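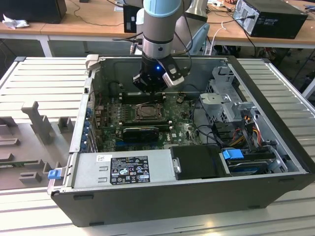 **Old towers, open sides: notes from the Horier repair bench**

31/05/2022

Hello again to everyone on the list, and a particular welcome to those of you who signed up after the spring swap. I promised in the last issue that I would stop going on about printers for a while and write something useful on desktop computers, so put the kettle on and settle in, as I do tend to wander.

We get a good many towers through Horier these days. People clear out a back bedroom or a small office, find a big black box under a desk, and wonder whether it is worth anything to anyone. Very often it is! A machine with a sound power supply and a bit more memory will happily do letters, household accounts and the school homework for years to come, and I would much sooner see it doing that than going in a skip.

The first thing I always say is to lay the case down on its side before you touch a single part. I know it seems obvious, but I spent years working on towers standing upright, with one hand holding a torch and the other trying to stop a heavy graphics card from drooping as I undid it. Once the tower is flat and the side panel is off, everything is in front of you: memory slots, processor socket, the drives in their cage, the power supply along one end. Unplug it from the mains first, of course, and put your screws in a saucer. An egg box is even better if you have more than one size.

I have a great fondness for the older office cases with coloured plastic bits inside. Blue clips on the expansion slots, a blue handle on the hard disk, a blue tab by the power supply. On cases of that sort the colour generally marks the places where you are meant to put your fingers, and once you have got your eye in you can have a lot of it apart without hunting for a screwdriver. Do go gently, though. Plastic that has been warm every working day for years can be brittle, and I have snapped more clips than I care to put in print. (We keep a biscuit tin of spares, and it is never as full as I would like.)

Memory is the kindest place for a beginner to start. The sticks go in one way only, there is a notch to guide you, and if you press evenly at both ends you will feel the latches come up to meet you. If the machine beeps at you afterwards and shows nothing on the screen, don't be downhearted. Take the sticks out, put them back firmly, and try again. That cures it more often than anything clever I know.

The processor is another matter, and I want to spend a little longer on it, as we had 5 letters on the subject after the last newsletter. On the boards we mostly see, the chip sits in a square socket under a metal plate, and the plate is kept down by a thin lever along one side. To open it you press the lever down a touch, ease it out sideways from under its catch, and let it rise. It is springy, so keep hold of it all the way up. The plate can then be lifted on its hinge.

Before any of that, the cooler has to come off, and underneath it you will find the old paste, sometimes still soft and sometimes gone to something like dried toothpaste. A lint-free cloth and a little isopropyl alcohol will shift it, with patience. I like to do this while the chip is still clamped in its socket, as it can't slide about and there is less chance of smearing paste down among the contacts.

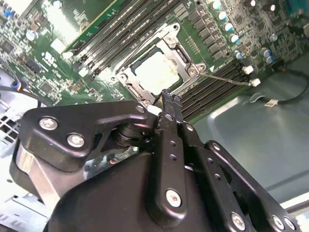
Venis wrote in to say that the lever was the part that had frightened them off for years, because it takes so much more force to close than seems right, and could we please tell people that a bit of creaking is normal. Yes, gladly! It does creak, and it does feel stiff. What you should check is that the chip is lying perfectly flat and the right way round before you bring the plate down. If it is, carry on steadily and tuck the lever back under its catch.

A few bits of housekeeping to finish. The parts shelf is in need of desktop memory and SATA cables, so if you have any in a drawer, bring them along. Hard disks are welcome too, and we will wipe them for you while you wait if you would rather see it done. The Zistton room is ours for the evening sessions until the end of August, with 9 places at the benches, and it helps a great deal if you reply to this newsletter to book. Bring your tower, its power lead, and a note of what it was doing when it last worked.

Next time, cleaning fans, and what to do about the ones that rattle.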